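Chapter 4
Choosing a gripper: why I start with thin walls

When I first had to compare grippers, back at Wastel, I did what most beginners do and tested them on solid blocks. Every one of them passed. Then Rakiya Sani handed me a cheap plastic tray and asked me to lift it by one side, and my favourite of the lot folded the wall like paper.

So in this chapter we'll begin with trays. A thin wall is a lovely test - there's very little for the fingers to hold, and the load always sits off to one side of the grip.

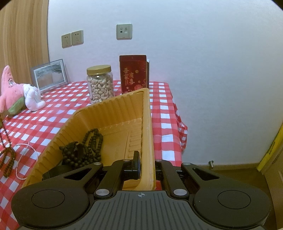 Figure 4.1 A hand-held gripper on the wall of a ribbed tray, one side of the linkage inside and the other outside. The load is a string of wooden beads.

I like beads as a load (Tanvir Dissanayake prefers rice, and we've argued over it for years!). They slide about when the tray tips, so the pull on your fingers keeps changing. Try a rigid load of 200 grams first, then swap in beads of the same weight and see how your scores move.

We'll run 10 lifts with each gripper, starting with the two-finger Clakby and then the softer Eteo. Keep your notes from Chapter 3 open, as you'll need the scoring sheet from section 3.2 before the first lift.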